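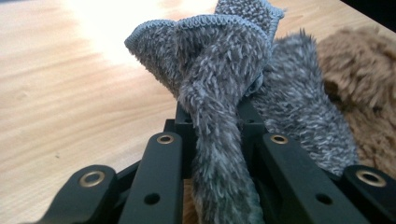

Grey microfibre towel with a long, shaggy pile and a stitched hem.

How to wash and care for microfibre towels

Last winter my neighbour Jelle Wouters gave me a bag of microfibre towels which he wanted to throw away. They did not take up water any more, he said, they only pushed it from one side of the car to the other. I washed them two times in the way I explain on this page, and I still use most of them. So before you buy new ones, please try this first.

What you need

A washing machine with a 40 degree programme
Liquid detergent, without softener in it
White vinegar, the cheap kind
A bucket
A soft brush, for example an old toothbrush
A drying rack or a line

Step 1. Sort the towels

Microfibre must be washed only with microfibre. Cotton gives off lint, and the small fibres of the towel hold this lint very well. If you have once washed a microfibre towel together with a new bath towel you know what I mean.

I make two heaps. In the first come the towels for glass, dust and paint. In the second come the ones for wheels, the oven and the floor. Metal dust from brakes stays in the pile even after washing, and it can scratch a soft surface. I mark the dirty ones with a stitch of red thread in the corner, so I do not have to guess.

Step 2. Shake and brush

Take the towels outside and shake them hard. On a towel with long loops, sand and crumbs sit deep at the bottom, so open the loops with your fingers and use the brush where it is necessary. Look also along the hem. Dirt likes to collect there, and if a thread of the hem is loose, cut it with scissors and do not pull.

Step 3. Soak

Fill the bucket with lukewarm water and put in a small spoon of liquid detergent. Leave the towels in it for one hour, or overnight if there is wax or polish in them. Press them under the water a few times. Wringing is allowed, but do it gently with the long pile ones.

For kitchen grease I use a little washing-up liquid in place of the detergent. Rinse it out well before the towels go in the machine, otherwise you get foam everywhere. It happened to me on a Thursday evening and I was mopping until bedtime.

Step 4. Wash

Choose 40 degrees and a normal programme, not the short one. Many labels permit 60 degrees, so look at yours, but for daily dirt 40 is enough. Use half the detergent you would use for cotton. Do not fill the drum more than two thirds, the towels need space to move.

Never use fabric softener. It leaves a thin layer on the fibres and then the towel cannot take up water. This was the whole problem with the towels of Jelle. Bleach is also not good, it makes the fibres weak.

If the towels were treated with softener before, wash them once without any detergent and put half a cup of vinegar in the drawer. Do not mix vinegar with bleach, not in the drawer and not in the bucket.

Step 5. Spin and dry

I spin at 400 turns when the towels have a long pile, and higher for the flat ones. My machine is an old one and 400 is the lowest it can do. Yours may have another number, just take a low one.

Hang them on the rack in the shade. In March, when it is too cold outside, mine hang in the bathroom and are dry by the next morning. A tumble dryer is possible on the lowest heat, without dryer sheets, but clean the lint filter first. Do not iron microfibre and do not lay it on a hot radiator. The fibres melt a little and become hard, and this cannot be repaired.

When they are dry, shake them again so the pile stands up.

Step 6. Test

Put a spoon of water on the kitchen worktop and lay the towel on it without pressing. Lift it after a few seconds. If nearly all the water is gone, the towel is good. If there is still a puddle, repeat the soaking and the vinegar wash one more time. After this I stop trying, and the towel goes to the bicycle shed.

Storing

Keep them in a closed box or a drawer. An open shelf in a garage gives you dusty towels, even when nobody has used them.

Questions I received by e-mail

Mathias Wyss asks if he can wash them by hand only. Yes, of course. Use two buckets, one for washing and one for rinsing, and change the rinsing water until it stays clear.

Another reader wants to know how often. I wash the glass towels after every use and the dusting ones once a week — more often when the dog loses hair.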